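Household Textiles and Clothing Care
Handout 6: Folding, stacking, and what to believe about either
May 2021
Course leader: Noreen Ní Bhriain

Read this before the practical. Bring one long-sleeved top you don't mind other people handling.

6.1 Where folding gets done

Most folding manuals assume a table. Most folding at home is done on a bed, and the manuals go quiet about what the bed does to the result. A soft mattress gives under your hand, so the crease you press is never quite the crease you get. A bamboo tile mat helps a little, being firmer than a quilt. I have read that the tiles also "train" a straight fold. I have not seen any evidence for this, and the Nalley booklet that says so gives none. 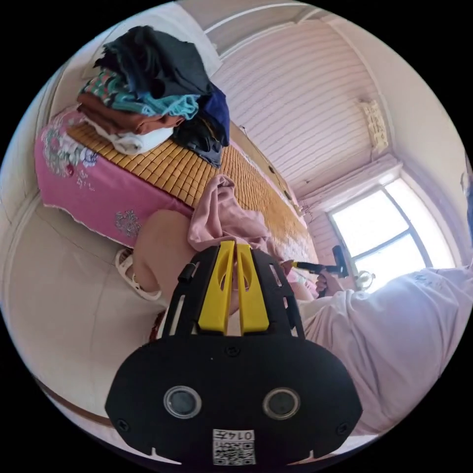 Stack height is the next thing people argue over. Ita Ó Gríofa's notes for the old course recommend heavy pieces at the bottom, towels especially, and light tops above. Fine as far as it goes. A towel makes a wide base. It also means that whoever wants the towel has to lift everything else, and in my experience they pull instead.

6.2 The flat lay

Sweatshirts and long-sleeved T-shirts start the same way. Lay the garment out flat, smooth from the middle toward the sides, and check that the side seams run where you think they do. Cheap knits twist in the wash and the seams wander round to the front. No method fixes that. If the seam has moved, fold to the shape you have and ignore the seam.

Front up or front down? The Lamont method says always down. I have tried both ways for years and can't tell the finished piles apart.

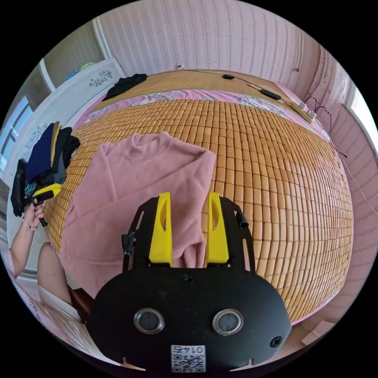
Neckline away from you or toward you is a matter of reach. With the hem nearest, you can bring the bottom up to the collar in one movement. Shorter people working across a wide bed may prefer to turn the garment sideways.

6.3 Sleeves

Do sleeves one at a time. The usual mistake is folding a sleeve straight across the body, which leaves a thick band in the middle and a pile that leans. Bring it in, then turn it along the length of the garment.
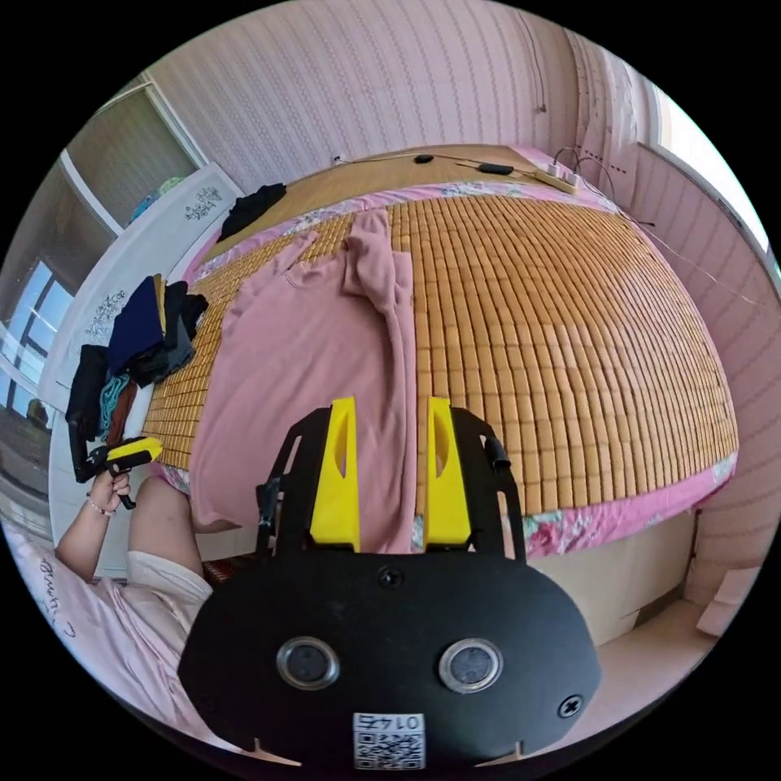 Dark clothes go in their own pile if lint bothers you. Straps and hoods should be tucked in before anything goes on top. Fold the crumpled items last, and ask first whether they are clean.

6.4 Claims to treat with care

"Folding saves half your drawer space." Half of what? The Dovidberg leaflet never says.
"Rolled clothes don't wrinkle." They do.
"A folding board pays for itself." In what currency?

For next time: fold one top by the Lamont method and one however you normally would. Leave both in a drawer overnight. Write down what you see, including if you see no difference.

Reading: Claltlow course reader, the chapter on knits. Skip the foreword.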